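Section 4 — Grippers, table layout and first sorting run

Do section 3 first. If the arms aren't bolted down and homed, stop, go back. Two people for this part until you've done it once. One on the laptop, one at the table with a hand near the stop button.

What you need

Both arms mounted and powered off
Finger set for each gripper (printed, black)
Hex keys, the small ones, in the Zirdale tin
Two clear bins
Soft things to sort. Caps and cloth in two colors, dark and red-ish is fine
Masking tape

4.1 Fit the fingers

1. Power off at the wall. Not the soft switch. Wait for the gripper light to go out.
2. Slide the left finger on, stepped side facing in. Same for the right. They mirror each other, if the steps don't face each other you have one backwards.
3. Screws in finger tight, then a quarter turn. No more. Eduardo stripped two plates in May doing it by feel with the long key.
4. Push the fingers together by hand. Tips should meet. If they cross, loosen and reseat.
5. Route the cable along the arm with slack at every joint. Move each joint through its full range by hand and watch the cable, not the arm.

CAUTION: a tight cable at the elbow will pull its connector out mid-run and the arm drops. Check it again after the first run.

4.2 Set up the wrist camera

1. Camera goes behind the fingers looking out past them. You want both fingertips in view at the bottom.
2. Open the Wotlow viewer on the laptop. Check the picture is live — wave at it.
3. Close the gripper on a scrap of cloth. You should still be able to see where the cloth goes in between the fingers. If the cloth hides everything, tilt the camera and try again.
4. Lock exposure. With auto exposure on, dark fabric confuses it badly, especially by the windows in the afternoon.

Note: some blur while the arm is moving is normal. Blur when it's parked means the lens ring is loose.

4.3 Lay out the table

1. Bins at the back, one per color, with a good gap between. Tape the bottoms down.
2. Caps and cloth go on the table where both arms can reach. Spread them out for the first run, piles come later.
3. Anything breakable off the table. Mugs too.
4. Run REACH TEST from the menu. Each arm touches the middle and then its own side of the table. If either one faults, slide the items closer, don't raise the limit.

NOTE: the shared middle zone is set to 32 cm. Elaheh tried wider and the arms met. Leave it unless you've read section 6.

4.4 Grip force

1. Start at force 2. Cloth needs hardly anything.
2. Pinch, lift, hold for a slow count of five. If it slips go up one and repeat.
3. Write the number on the sheet by the laptop. Cloth and caps get seperate numbers, caps have that stiff brim.
4. If the motor hums while holding, force is too high. Back off one.

CAUTION: never pull cloth out of a closed gripper. Hit OPEN first. The finger tips chip and then they snag on everything.

4.5 First run

1. Everybody's hands off the table. Say it out loud.
2. Speed at 37 percent or under. Press START.
3. Stay for the whole run. If one arm stalls with something in its grip, press HOLD, then OPEN, then HOME. In that order or it'll home with the cloth still in it.
4. Full bins — stop and empty them. Cloth heaped over the rim gets caught on the way back out.

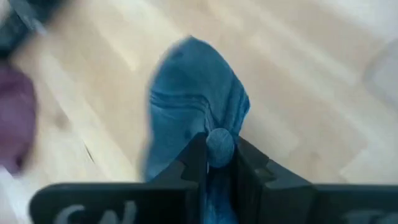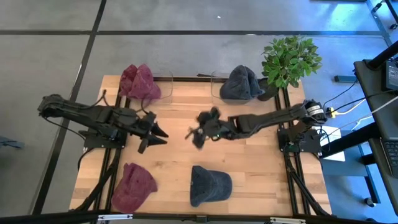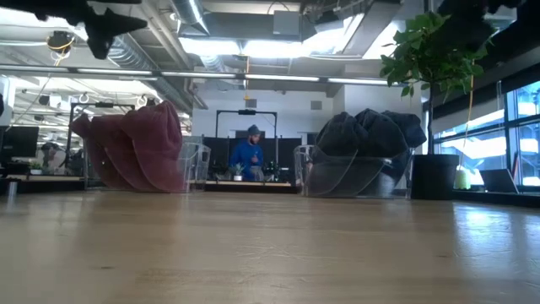
5. After the run, save the log before you power down. File name is your initials plus run number, e.g. OM279. Omid's script picks them up from there so dont use spaces.
6. Arms to HOME, power off at the wall, cover on.

If it goes wrong

Gripper closes on nothing: the item is too flat. Bunch it up a bit and restart.
Grabs two at once: items too close together, or force too high.
Arm stops short of the bin: run REACH TEST again. Check the bin hasn't crept, tape lets go.
Viewer is black: unplug the camera, count to ten, plug back in. Still black, swap the cable. Spares are in the drawer marked Irkness.
Error on both arms at once: power supply. Leave it off and tell Kianoush.

Go to section 5 for folding. Don't change the finger set before that, folding uses the same ones.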